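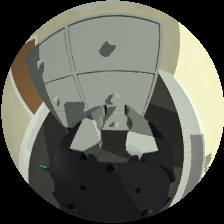
Farbe ist keine Information

Wer Bedienoberflächen für Leitstände entwirft, greift gern zur Farbe. Der Styleguide von Drerker sah zuletzt 40 Farbtöne vor, jeder mit eigener Bedeutung. Ich halte das für einen Fehler. Eine Farbe trägt nur dann eine Aussage, wenn sie selten vorkommt und immer dasselbe meint.

Hanne Eskola hat für die Anlage in Vevemby den umgekehrten Weg gewählt: graue Flächen, schwarze Linien, drei Signalfarben. Der Normalzustand bleibt unbunt.

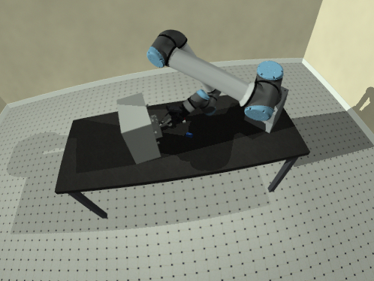
Die Kritik daran ist bekannt. Junhao Liao wendet ein, graue Masken ermüdeten und erschwerten die Orientierung in großen Anlagen. Bei nahezu 1000 Messstellen ist das ein ernster Einwand. Er trifft jedoch die Gliederung – Gruppierung, Abstände, Beschriftung – und lässt sich mit zusätzlichen Farbtönen nicht beheben.
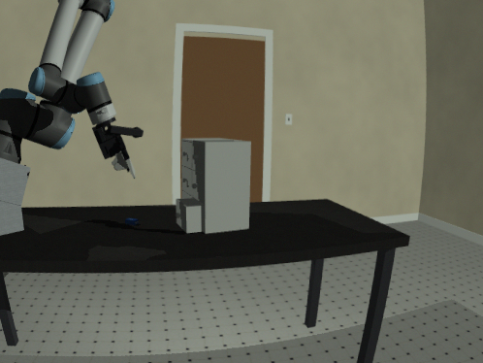 Auch technische Zeichnungen und Modelle kommen mit wenig Buntheit aus. Entscheidend ist die feste Zuordnung zwischen Ton und Bauteilklasse. Hellgraue Rohre und blassblaue Gelenkkappen genügen, um an einem Arm die Gelenke von den Gliedern zu trennen. Würde derselbe Blauton auch für Gehäuse und Tischplatte verwendet, ginge diese Unterscheidung verloren. In vielen Prozessbildern ist genau das der Fall: Blau bezeichnet dort Wasser, Handbetrieb und einen angewählten Schalter zugleich.

Ich plädiere daher für eine Begründungspflicht. Jede Farbe im Styleguide erhält eine Zeile mit Bedeutung und Geltungsbereich. Bleibt die Zeile leer, wird der Ton gestrichen.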